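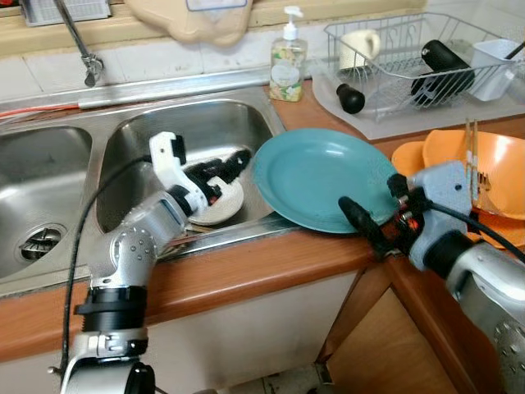

How often should a shared kitchen be inspected?

Once a month, with a shorter look at the sink, hob and bins at the end of each working day. The monthly inspection uses the list below and takes one person less than an hour.

Gruleleck Shared Kitchens: monthly hygiene and safety checklist, with comments
Applies to: Stollano site, ground floor kitchen
Completed: April

Mark each item Pass, Action or Not applicable. An item marked Action needs a comment. Do not leave a line blank.

1. Water and drainage

1.1 Cold tap runs clear. Pass.
1.2 Hot tap reaches temperature within a minute. Pass.
1.3 Drain strainers in place and free of food waste. Action. Clear strainers after each wash, not at the end of the day.
1.4 Trap and waste pipe dry to the touch. Pass. Joint under the sink was remade in the winter and has held.
1.5 Overflow open. Pass.

2. Electrical

2.1 Sockets undamaged, no scorch marks. Pass.
2.2 Kettle and toaster leads free of cuts. Action. Toaster lead is stiff near the plug. Withdraw from use and replace.
2.3 RCD test button trips the supply. Pass. Reset without fault.
2.4 Extension leads. None permitted within 2 metres of the sink. Pass.

3. Utensils and handles

3.1 Wooden handles are to be free of splits, flaking paint and loose coverings. A coating that has begun to chip can shed into food and cannot be cleaned properly at the edges.

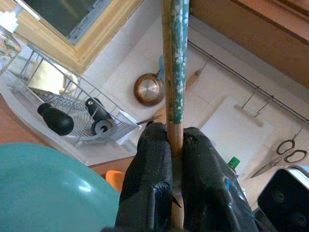
Reject any utensil where a fingernail lifts the finish. Light wear on bare wood is acceptable if the grain is smooth. Result: Action. Sort the utensil drawer before the next inspection — discard, do not repair.
3.2 Knives stored with blades covered. Pass.
3.3 Chopping boards scored deeper than a thumbnail edge. Pass, none found.
3.4 Pan handles tight. Pass. One screw turned in during the visit.

4. Fire

4.1 Fire blanket on its hook and reachable without passing the hob. Pass.
4.2 Extinguisher gauge in the green. Pass.
4.3 Alarm sounds on test. Pass. Faint in the rear corridor with the door shut. Refer to landlord.
4.4 Exit route clear. Pass.

5. Dry storage

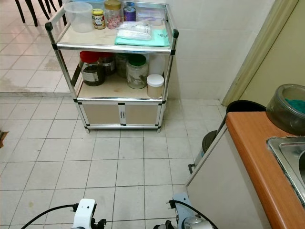
5.1 Dry goods are to be kept off the floor, closed, and marked with the date of opening. Stock in original packaging may stay in it until opened. After that it goes into a lidded container. Jars with lids and the clear storage box with a lid, as on the top shelf of the cart, meet this requirement. Bags should be moved into something rigid, and cloths kept on a separate shelf from food. Result: Action on bags and cloths.
5.2 Heavy items on the lowest level. Pass.
5.3 Signs of pests: droppings, gnawed card, webbing in flour. Pass, none found.
5.4 Shelf joints tight, no sway under hand pressure. Pass.

6. Cleaning materials

6.1 Chemicals stored apart from food. Pass.
6.2 Spray bottles labelled. Action. A 500 ml bottle of diluted Likix has no label. Empty, rinse and relabel.
6.3 Data sheets in the folder. Pass.

Follow-up

Items marked Action are to be closed before the May inspection. Items 2.2 and 6.2 are to be closed on the day. Replacement toaster to be ordered through Kırmızıgül on the usual account. Return the signed copy to the site office and keep the duplicate in the kitchen folder.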